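Can a robot tidy up yet?

At Vainio, a small automation firm on the edge of Stenutitz, the working day starts with toys. Ulises Rivadeneyra, who runs the testing, wants a two-armed machine that can put away after children, and he has spent 16 months finding out how hard that is.

Factory robots have done the same weld or the same lift for decades. A kitchen or a playroom is another matter. Things are never where they were yesterday, and many of them are small.

Rivadeneyra's team logged 525 attempts at a single chore over the winter: pick up letter tiles and set them in a tray. One arm has to hold the tray still while the other fetches. A child of four manages it without looking. The machine takes 2 minutes on a good run and sometimes drops a tile on the last move.

"Holding is the part I would pay for," he says. "If the tray shifts a few millimetres, the other arm is aiming at the wrong place." 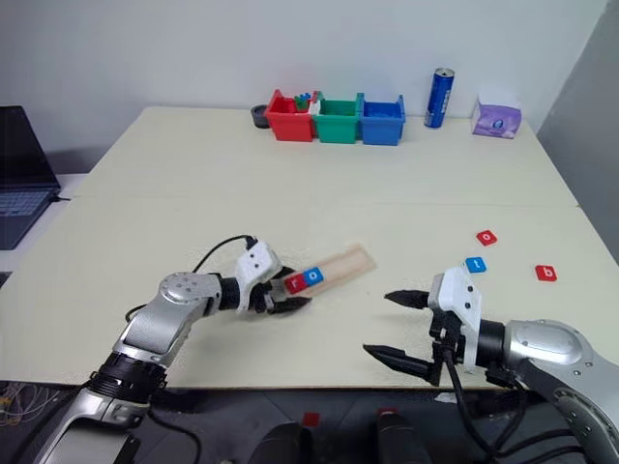 Arnulfo Arboleda, who packs orders at the Drurura warehouse, has seen three such machines come and go. He would like one that could sort returns, which arrive in every shape and usually in the wrong bag. The last one on trial was fine with boxes and hopeless with socks.

Vainio's next model, the Uder, goes out to a nursery in January. Staff there have been told to expect help with the bricks and the letters, and to carry on wiping the tables themselves.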